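Bultudel Forum > Arms and Grippers > End effectors
Topic: Stemware with two-finger grippers – short fingers or long plates?
Replies: 7

slowservo
Original poster
Hello everyone, it has been a while since I started a thread and this one may ramble, so pour yourself something. I've been trying to get our bench arm to pick up wine glasses and hang them on a wire rack, and I can't decide between two sets of fingers. The first set is the Vimness wedge pair that we've had on for most of the year. The second is the long flat pair from Prolness. Same arm and same controller for both, and I left the closing speed alone (I did change it once in December and regretted it for weeks).

My feeling so far is that the wedges are wonderful on the bowl and miserable on the foot. The flat ones are the other way around. They slip in under a glass foot very nicely and hold it by the rim, but if you ask them to take a bowl they want to push the glass along the counter ahead of them. Has anybody settled on one set for the whole job? I would dearly love not to be swapping fingers all afternoon.

tinbadger
Welcome back! I went through this with tumblers last spring and ended up with the wedges for everything, though I'll grant you tumblers are a lot more forgiving. My question is why you want the foot at all. If you take the glass by the stem, close in to the bowl, you have the weight right there at your fingers and the wrist doesn't have to work so hard. Holding a glass out by its foot is like carrying a broom by the very end of the handle.

slowservo
I know, I know, and I tried the stem first for exactly that reason. The trouble is that the glass rolls in the grip. A stem is round and skinny and there is just not much for a flat face to get hold of, so by the time I'm at the rack the bowl has swung around to wherever it likes. The foot is a flat disc, and a flat disc between two flat plates stays put. Plastic glasses are light enough that the broom handle business hasn't bothered me much.

marrow_and_bolt
I have to side with slowservo here, with one reservation. We logged 1,583 picks on the Koval arm with long plates, all of them by the foot, and the grip itself was hardly ever the problem. What got us was the approach. When glasses are lying in a heap, the foot you want is very often sitting on or under its neighbor's foot, and long plates need a clear path on both sides. Wedges can nose their way in.

Also, please look at your wrist camera before you blame any fingers. Ours was angled so steeply that the last bit of every approach was done blind.

tinbadger
Well, 1,583 picks is more than I can argue with, but were those all on the same kind of glass? I find the clear ones are a different animal. Our depth readings go to pieces on anything see-through, and I'd bet that is costing you more than the finger shape is.

marrow_and_bolt
Fair point, they were all colored. We put clear ones in later and it was humbling.

quietgantry
Jumping in from the cheap seats. I agree with tinbadger about clear glasses and disagree with him about nearly everything else (fondly!). For what it's worth, I wouldn't pick either set. Put a soft pad on the wedges, take the bowl from the side, and let the rack arms be wide enough that you can be sloppy. I ran 23 glasses that way in one sitting and dropped 2, and both of those were my own fault for moving the rack between tries and not telling the controller.

The one thing I'd spend money on is a second camera looking from the side. A wrist view is lovely right up to the moment the glass you're carrying fills half of it.

slowservo
Thank you all, this is more help than I deserve. I'm coming around to the side camera, I think, although I'm going to be stubborn about the foot for a little while longer. Marrow, I went back to my own wrist views as you suggested, and I'm putting three up so you can see what I'm dealing with. Tell me which glass you would go after first – I keep changing my mind between the yellow one and the blue one. 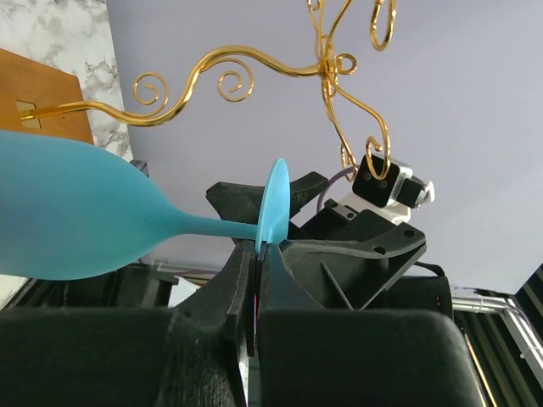
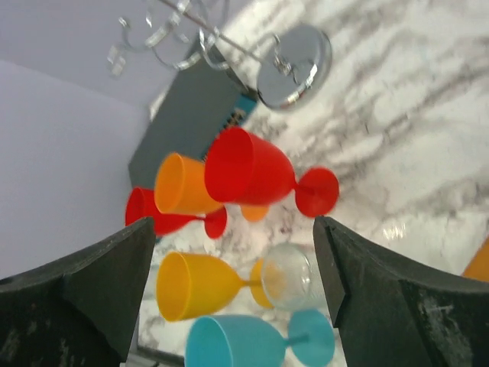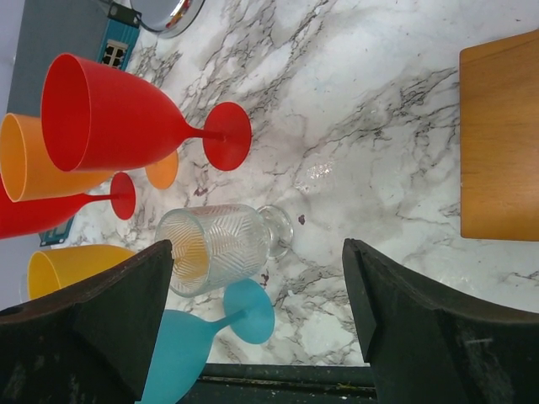 Wrist camera views: first, the blue glass held by its foot near the gold wire stand; second and third, the glasses lying on the marble.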